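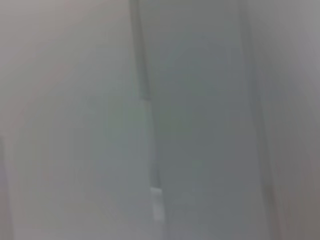
The Case for Keeping the Scale Bar

Femke Michiels
Nov 29, 2021

Most web maps published by local governments no longer show a scale bar. The Wamport county viewer dropped its bar in April, when the county moved from a set of scanned sheets to a tiled basemap. The release notes gave one line to the change: "Removed legacy overlay elements." North arrow, graticule labels and scale bar went together. I have no strong view on the north arrow. The scale bar should come back.

The argument for removal is usually technical and it deserves a fair statement. Web maps are nearly always drawn in the Mercator projection, in which scale varies with latitude. A bar that is correct at the center of the window is wrong at the top and wrong at the bottom. On a phone screen zoomed to a few streets the error is far too small to matter. On a view covering a continent it is large. At 60 degrees north, a given ground distance is drawn twice as long as it would be at the equator. A single bar across such a view is misleading, and a developer who knows this may prefer to show nothing.

That reasoning is sound for small-scale maps and is applied, without much thought, to large-scale ones. A county viewer is used at the level of parcels, culverts and bus stops. Over the north-south extent of a county the change in Mercator scale is minor, and a bar computed at the center latitude will serve any reader who isn't doing survey work. A reader who is doing survey work should not be measuring off a web map in the first place.

The second argument is that zoom level has replaced scale. Zoom level is a number from the tile scheme. Each step doubles the number of pixels used for the same ground distance. It tells the server which tiles to fetch. It tells a reader very little, and two viewers built on different tile sizes can show the same zoom number at different scales. In the old Kakakhel sheets the printed ratio had a similar weakness once the sheets were photocopied at a reduced size, but the bar shrank with the drawing and stayed right. This is the main virtue of a bar over a ratio, and it holds on screens as well. A ratio such as 1:10,000 assumes a known physical pixel size, which the browser does not reliably have. A bar assumes only that the map and the bar are drawn in the same pixels.

The third argument is that users who want a distance can use the measuring tool. I tested this on the Wamport viewer. The tool sits in the third tab of a side panel, requires a click at each vertex and a double click to finish, and reports its result to six decimal places. I measured the footpath from the Plemau crossing to the reservoir gate and got 814.226031 feet. The underlying data cannot support even one of those decimals. A bar invites the reader to estimate, and the precision of the estimate matches the precision of the data fairly well.

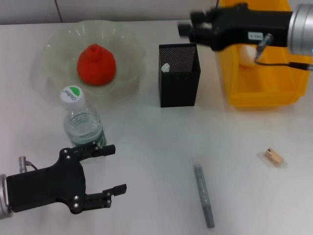
Does a scale bar need to be recalculated every time the map is moved?
It needs to be recalculated when the zoom changes or when the center latitude changes, so on a Mercator map a purely east-west pan leaves it as it was. The computation is one cosine and one multiplication.

Cost is therefore not a serious objection. The Render library, which the county uses, already includes the control and leaves it off by default. Turning it on takes one line in the configuration file. The default settings deserve a closer look, however. Render picks a fixed bar width and prints whatever distance results, so a reader may see a bar labeled 107 feet, then 227 feet after a small zoom. These labels are accurate and hard to use. The better practice is to fix the label at a round figure, such as 200 feet, and let the width of the bar vary. Paper cartographers settled on this long ago.

Two further details should be specified. The bar should carry feet and meters on opposite sides of one line, with separate tick positions. It should also be included in the print and export functions, where it is most often lost. An exported map gets pasted into a report, resized to fit a column, and read by people who have never opened the viewer. At that point there is no zoom control and no measuring tool, and the reader has to compare distances against a house or a road whose size they may not know.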